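From: Elżbieta Bednarek
To: the laundry and mending list
Date: 27 May 2026
Subject: Re: washing red team shirts without the pink socks

> Hi all, my son's basketball season is done and I've got a pile of red jerseys
> to wash before I pass them down to his cousins. Last year I ruined a whole
> load of socks. Do I need a color catcher, or vinegar, or what? And can they
> go in the dryer? The tag is long gone on most of them.
> Tritmont

Hi Tritmont,

Oh, the pink socks! I've been there, and so has every towel in my house. I raised two ball players and coached a rec team on top of it, so I've washed more red polyester than I care to think about.

First off, forget the vinegar. My aunt swore by it and I did it for years, a big glug in every load, and it never set a single dye as far as I could see. The laundry room smelled like pickles and the water still came out pink. What works for me is boring: cold water, reds only, inside out, gentle cycle, and take them out the minute it stops. If they sit in a wet heap overnight the color will creep onto the white letters, and then you really do have a problem. 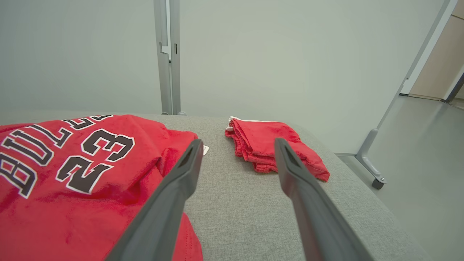
So do you need the color catcher sheets? Only for the first couple of washes, or if you're mixing in something with white trim that you'd be sad to lose.

As for the dryer, I'd skip it. The mesh itself can take a little heat but the lettering can't, at least the rubbery kind that's pressed on. It cracks, and then it peels, and then your nephew picks at it in church. Stitched letters are tougher, though they pucker. I lay mine over the backs of the kitchen chairs and they're dry by supper (if it's humid, put a fan on them).

For the smell, soak them for 50 minutes in a tub of cool water with a scoop of washing soda before they go in the machine. Skip the fabric softener completely, it coats the mesh and the sweat just hangs on. I used to buy a sports wash from Hiltance at 9 dollars a bottle and I can't say it did any better than plain detergent, but Mrs. Bélanger on this list loves it, so maybe she'll speak up.

One more thing, if any of them already have pink on the letters, don't reach for the bleach! It turned one of mine a sort of sad orange. Try oxygen powder in cold water and check it every so often.

Does anyone have a trick for grass stains on white baseball pants? Ours start up again in June and I'm out of ideas.

Elżbieta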